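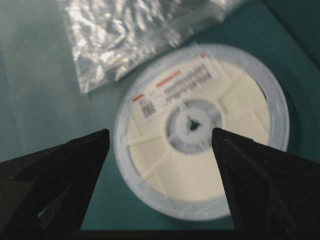
The reels used to hurt people's thumbs

At Trestero, a contract electronics shop in the industrial end of Zallstead, the storeroom holds 1,174 reels of taped parts. Until August, every one of them was moved by hand. Kofi Agyeman did this for six years. He opened the bags, checked the label, put the reel on the right cart and then did it again, up to 400 times in a shift.

Now a robot arm takes the reels from the table and Agyeman looks after it. He has a stool, a screen and a job title which he finds too long. "My hands are better," he says. "My head is more tired. Before, I could think about my garden."

The arm is good with reels and poor with plastic bags. When a bag is folded over a label, it stops and waits for a person. On the first night shift it stopped so often that the crew turned off the sound of the alarm.

Four people worked in the storeroom before. Two of them have moved to the assembly line, where the pay is a little higher and the breaks are shorter. The company, owned by the Issahaku family, promised in writing that no one would be let go in the first year. What comes after is not written.

Nkrumah Atinga, who speaks for the workers on the floor, wants that promise made longer. He is not against the machine – he asked for it himself, after his second wrist operation. The next talks are planned before the summer shutdown.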